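Stukstead Shared Workshop - Support Tickets
Ticket 2758
Subject: Arm stops above the table in sim, never reaches the mug
Opened by: Peninah Masanja
Assigned to: Hnat Hrynyshyn
Project: Mushi (tabletop pick and place)
Status: Closed

Peninah Masanja, Saturday, 9:40 am
The pick routine worked until I swapped in the new table model. Now the arm goes to the pre-grasp pose, waits, and the planner gives up with "no valid path to target." I get the same thing on the workshop desktop and on my laptop at home. Nothing is wrong with the gripper as far as I can tell. It opens and closes when I send the command by hand.

Already tried:
Restarted the simulator and cleared the cache.
Went back to the old planner settings.
Moved the mug 2 cm toward the robot. Same error.
Removed the vase. Same error.

Hnat Hrynyshyn, 10:15 am
Please run it again with the planner log set to verbose and paste the part after the target pose is accepted. Also send a render from the side camera so I can see your layout.

Peninah Masanja, 10:52 am
Log:

target pose accepted
planning attempt 1: goal state in collision
planning attempt 2: goal state in collision
contact pair: finger_left / table_top
planning aborted

Render from the same layout, with the vase back in. The mug is the small one toward the far corner.

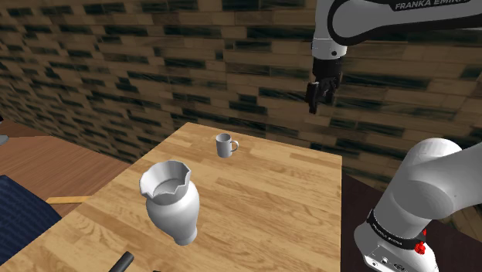 Does the planner use the same table shape that gets drawn on screen?
It uses a separate collision shape, which is stored with the model and has its own size and offset.

Hnat Hrynyshyn, 11:30 am
The log has both failures on the same contact pair, so the mug and vase aren't the problem. Turn on the collision overlay and look at the table from the side. If the overlay sits higher than the wood, note the gap.

Peninah Masanja, 12:05 pm
Overlay is 13 cm above the drawn tabletop. I exported the table from the Erngate file and the origin was at the floor, but the collision box still had its origin at the center of the top from the old model.

Hnat Hrynyshyn, 12:20 pm
OK, that explains the finger contact. Set the box offset from the new origin, save, and reload the whole world file. Reloading just the table keeps the old box in memory - I lost an evening to that on the Hunville build.

Peninah Masanja, 1:10 pm
Changed the offset and reloaded everything. The overlay now lines up with the top. The planner found a path on the first attempt and the gripper closed on the mug. Vase was left where it was.

Hnat Hrynyshyn, 1:25 pm
Good. Commit the table file with the new offset and delete the old one from the shared folder. Closing this. Open a new ticket if the vase pick gives you trouble.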